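Home | Talks | Shops | Contact

Speaker notes: Opening a second shop without losing the first
1/3/19 – 4 min read

Start with the Skonano ribbon. Three metres ordered, thirty arrived, and we are still tying up parcels with it.

Ask for a show of hands: who has opened a branch? Who would do it again? Wait for the hands to go down.

Slide 2. Platau opened in September. We sent out 55 invitations and 40 people came, 32 of whom I would call customers. The rest were after the sausage rolls. Pause here, the back row usually laughs.

Slide 3, money. The opening party cost more than the first month's rent. Say this slowly. Marquez did the signs and did them well, but we approved the proof with the old phone number on it. Read the proof. Read it again the next morning.

Slide 4, staff. We moved our two best people to the new shop and then wondered why the old one went quiet. It took roughly 21 days to admit it and one afternoon to move one of them back.

Slide 5, speeches. Ours had four. The mayor's office sent a letter, which was also read out, in full. Keep it to one speech and give the microphone to whoever wants it least.

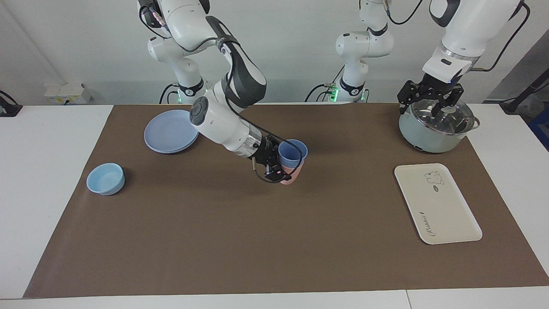

Nested cups, pale pink under light blue, held just above the table.

Slide 6. Stock. Cekport delivered to the old address for a month. Skip this one if we're running late, it turns into a rant about vans.

Questions. Someone will ask if the ribbon was worth it. Move on to the next hand.

Recent talks
Leaflets and where they end up
Choosing a shop name you can spell
The loyalty card, ten years on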